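Dwynwen Howells
December 13, 2019

Went to see the Lurkon press demo in the end. Some notes, in no order, for anyone else who's had the brochure through and is being leaned on to sign before the new year.

The claim on the front page is that the Presis add-on "halves hydraulic oil use". Halves it compared with what? I asked twice. First answer was "a typical press". Second answer was a different page of the brochure.

12 comments

A press that's using a lot of oil is a press with a leak. If you've got a leak, fix the leak. It'll cost you a seal kit and an afternoon with your arm in a hole.

The press itself is a 60 tonne C-frame, nothing strange about it. Ram looked true, guards shut properly, the two-hand control was in a sensible place. I'd have been quite happy to be sold that machine by someone who stopped talking after that.

But the brochure says the body is "stress-free". I'd like to meet a stress-free welded frame. Was it heat treated after welding? Vusumuzi Matlala, who was doing the demo, said he'd find out. He was polite about it, to be fair to him, and he wrote the question down.

"Minimum maintenance" is on there as well. Every machine I've ever bought had minimum maintenance. What I want is a list of what to grease, with what, and how often. The manual has one page on it and half the page is a drawing of the nameplate.

The bearings are "reputed make". Reputed by whom?? Put the name down. If it's a good make you'd be shouting about it.

60 shares

Now the Presis box. It's a pressure sensor, a temperature sensor and a grey lid. It sends readings to a screen and the screen goes green, amber or red. My gauge does much the same and the gauge doesn't need a password.

I'm not against sensors. We've got a temperature cut-out on the old Visser and it has earned its keep. I'm against paying every year to be told the oil is warm.
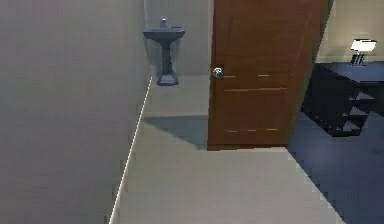
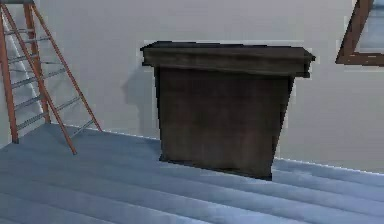

Back to the money then. The box comes with the press, the readings don't. After 12 months you pay for those. Stop paying and the light stays on amber, and I had to ask three different ways before anyone would say so.

What does amber do to the press? It slows the approach speed "as a precaution". So you've bought a fast press which turns into a slow one when the card expires. It's in the small print on the back, under the bit about delivery pallets.

Tumelo Hendricks asked me whether it could be wired out. Probably. Then you've no warranty, and you've got a machine with a bit of the control cut off, and I wouldn't want to be the one explaining that to an inspector.

They say the box gives 300 hours' warning of a pump failing. Fine, lovely. How many pumps have failed with the box on, and how many of those did it spot? If it's only ever been fitted to new presses then of course the pumps are all still going.

I was shown a graph. It had no numbers up the side. The line went down, and down was good.

Filter change is given as every 2000 hours. It's the same figure with the box and without it. I'd have thought a thing that watches your oil day and night would have an opinion on the filter.

Someone will say I'm just old-fashioned, so here's what would change my mind. Two presses, same job, same oil, one with the box and one without, run for a year by somebody who isn't selling either of them. Write down the oil topped up and the hours stopped. Let me see the sheet, coffee rings and all.

Zinhle Ngcobo tells me Pritden bought one in August and they're pleased with it. Asked what they were pleased with and it was the bed, which is bigger than their last one. Well yes. I liked the bed too.

Also they got the first year's readings thrown in, so I'll ask again when the bill lands.

One good thing I didn't expect. The die cushion comes apart from the front. On ours you have to take the side panel off and lie down. I'd pay extra for that and it isn't even in the brochure.

Noise: they quote a figure with the pump idling. I don't form many brackets with the pump idling. Didn't have my meter with me, and under load it sounded like every other press of that size to me, so I'm not going to put a number on it.

Davina Dalgleish wants to know if they'll sell the press bare, no box, no screen. I asked. "Not at present." I offered to pay the same price and leave the box on the shelf and that was also not at present.

12 comments

So I've sent them five questions in writing: frame treatment, bearing make, pump make, what exactly happens on amber, and the price of the readings in year two and year three. If I get proper answers I'll put them up here word for word.

Until then the old Visser is getting a new set of seals and I'm spending the deposit on tooling.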